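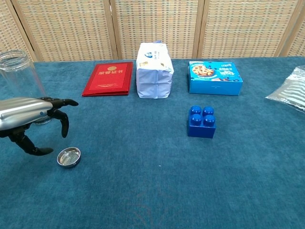
Jorkivham Home Canning and Pantry Project
Progress report to the Iturra Fund
30/01/2023

This report covers the second half of the grant period. The first half was covered in our earlier report and the figures there have not changed.

Classes

We ran 53 classes, with 392 people attending at least one. Most were held in the church kitchen at Jorkivham. The Prilesine classes moved from the school to the grange hall after the school's stove failed inspection, and we lost two dates in the move. Both were made up before the holidays.

Pickling and jam were full every time. Pressure canning was harder to fill. People told us they were nervous about the equipment, so we added a short evening session where they could handle a canner with the heat off and ask questions. Sign-ups for the full class improved after that, though we still had empty places at Prilesine.

Jar library

The jar library lends jars by the dozen and takes them back clean. At the close of the period we had 844 jars on the books, of which 709 were in good condition and on the shelf or out on loan. The rest were chipped at the rim, missing, or set aside for dry goods only. Losses were higher than we planned for. We now check rims at the return desk while the borrower is still there, and we no longer lend the tall jars for hot packing.

Lids remain a problem. Our regular supplier, Wandent, shipped the wide-mouth lids late and sent the wrong size in one carton. The replacement carton has arrived.

Spending

Spending is within budget overall. Produce cost less than expected, thanks to donated apples and green tomatoes. Hall rental cost more, due to the Prilesine move. We ask for approval to shift the unspent produce money to rental. A revised budget sheet is attached.

Not done

The printed recipe booklet is late. The text is finished, but the processing times for higher elevations still need to be checked against current guidance, and we do not want to print before that is done. We expect to have copies in April.

Next period

Classes start again with marmalade and dried beans. We also plan to open the jar library one evening a week at Prilesine, if the grange agrees to let us keep shelving there. Their answer is due next month.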